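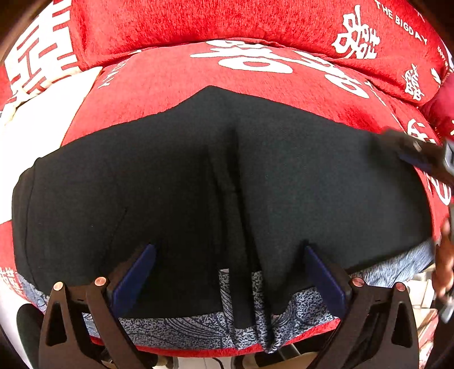 Chapter 4: Listening In

I got my first real lesson in conversation on the number 10 bus to Peltholm, where two women behind me spent the whole ride arguing over a cousin's wedding gift. I never turned around (I wanted to!) but I knew by the third stop which one had paid for it.

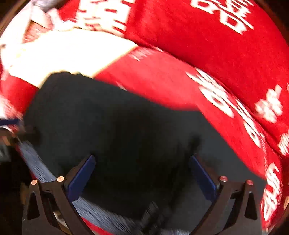

Overheard talk is what this chapter is about, and my old teacher Imre Katona made us collect almost 50 scraps of it before we could write a line of our own. Write down the dull ones too. My notebook has a man telling his wife, "The black one, on top of the red with the white writing," and I still wonder what they were packing for. Get the words first, then guess at the people. We'll start with a bus stop in Zadidthorpe.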